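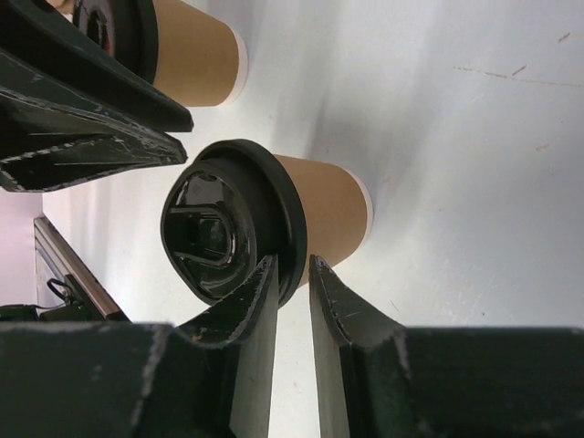 Wrist camera view with notched fingers just below a cup lying on its side, lid to the left.

Comparing gripper fingers on cups and bag handles

This page covers how we compare finger sets on a two-arm bench, using takeaway coffee cups and a paper shopping bag as the test objects. It assumes the arms are already calibrated and that you can jog them by hand from the controller. If you haven't got that far, do the Lirkwood bench setup page first and come back.

The test takes most of an afternoon for 2 finger sets. Don't try to squeeze in a third on the same day, as the colour of the daylight changes and the wrist camera footage gets hard to compare.

What you need

Kraft takeaway cups with plastic lids. Buy a full sleeve so you can throw out crushed ones.
A paper shopping bag with twisted rope handles. Flat paper handles behave differently and belong in a separate test.
Something light and lumpy to go in the bag.
The finger sets, with their screws bagged and labelled.
The Walczak force log, or any logger that timestamps jaw position.

Step 1. Set the camera before you fit the fingers

Mount the wrist camera so that both fingertips stay in view from fully open to fully closed. With fingers fitted, people tend to tilt the camera to suit that one set, and then the next set blocks the view. Fix exposure and white balance by hand. Black lids on a white table will fool auto exposure every time, and you lose the edge of the lid.

Wipe the lens. Check focus at the fingertips and again at the tabletop.

Step 2. Cup on its side

Lay a cup down with the lid square to the arm's approach and bring the open fingers in low, over the spot where the lid meets the paper. The lid rim is the stiffest part of an empty cup, so it's the fairest place to begin. Close at the slow speed, stop on contact, and note the jaw position. Then close in small increments until the cup lifts without rolling.

Repeat with the fingers on the paper body only. Flat inner faces usually need more squeeze here than you'd expect, and a kraft cup will crease well before the motor current tells you anything. We cap the current at 800 milliamps for this step. Log a crease as a failure even if the cup was lifted.

If you're running both arms, park the second one before you start logging. It can come in close to the cup and still be clear of a collision, but the controller will slow both arms down when they're near each other and your timings will be useless. Edmund Kubiak lost a whole July session to this – the numbers looked fine until he put them beside the earlier ones.

Step 3. Rope handle

Stand the bag on the table and put something in it so it doesn't skid. Approach the handle from the side with the pads open just wider than the rope. A rope handle moves when touched, so aim for the top of the loop and close in one motion.

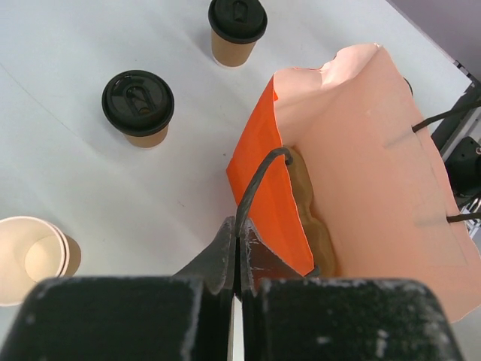 Narrow pads closed on the rope handle of the orange and pink bag. Two lidded cups standing to the left.

Look at where the rope sits between the pads. Held near the tips, it tends to roll out when the bag swings. Back off, go deeper and try again. Ilham Tjoa marks a pencil line on the bench at the good depth and jogs to that, which works well enough.

Lift straight up by a hand's width, hold for a slow count of ten, and lower. Then do the same with a sideways move. Worn pads aren't a reason to stop, but write down their condition, since scuffed faces grip rope a bit differently from new ones.

Step 4. Reading the results

We got through 167 logged grasps on the last round. Sort by object first and finger set second. An overall score hides too much: a set that's good on lids may be poor on rope, and you'll want to know which job you're choosing for.

Keep the wrist footage with the log, same file name. On the Skorham controller the video clock runs separately, so tap the table once with a closed finger at the start of each run and line up from that.

Known problems

Error 1618 on closing means the jaw stalled before reaching its target. Open fully, re-home, and lower the current cap.

Lid pops off during the lift: the fingers are too high on the rim. Come down a few millimetres.

Glare on the lid: move the lamp, not the camera.

Page last changed September 2021, Endthorpe bench notes.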